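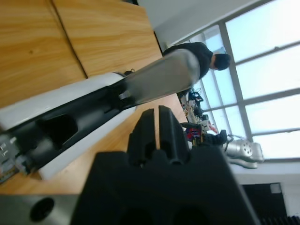

Week 5: Reopening an Old Public Place

Welcome back, everyone. Last time we got a bit carried away with parking (my fault, I do love a parking question), so the notes for this week pick up where we should have started, with the Branuvdale Overlook and its visitor center. Please read these before class and bring the site map from the Week 2 packet.

Some background

The overlook was laid out as a picnic ground and lookout tower on the ridge above the old Fendeo mill. It did very well for a long while, and then the road below was widened and people on foot were more or less stranded on the wrong side of it. You could see the tower from downtown and still have no pleasant way of walking to it. When we talk about "access" in this course, that is the sort of thing I mean, and I'd like you to keep that walk in your heads all through the reading.

The renewal plan has a new footbridge, a larger visitor center set partly into the hillside, and a small museum on the lower level. The museum will have 2910 square feet of display space, and the meeting room next to it seats 200. Work is planned in two stages so that the tower can stay open for most of it, with the lower level opening in December.

Terms to know

Wayfinding: everything that helps a visitor figure out where to go, from signs and paving to the plain fact of being able to see the door.

Carrying capacity: how many people a place can take at one time before the visit gets worse for all of them, or the place itself begins to wear out.

Phased opening: letting the public into one part of a site while another part is still being built. It keeps people coming, but it does mean temporary paths, and temporary paths have a way of lasting for years.

The entrance question

Lộc Phí drew two versions of the front entrance, and we will spend most of our time on them. The Meda scheme brings everyone in at the top of the hill, next to the tower, and sends them down through the museum. The Trịnh scheme brings them in at the foot of the slope, off the footbridge, so they climb toward the view a little at a time - 18 steps to each landing, with a ramp alongside. I go back and forth on this one myself. The first is kinder to tired families coming from the parking lot, and the second makes so much more of the walk from town!

For next time

Read the packet through page 12. Then write one page on which entrance you would choose and who would be worse off under your choice. Do spend some time on that second part, it's the one people tend to hurry. Papers are due June 11, 2026, at the start of class, and handwritten is perfectly fine with me as long as I can read it.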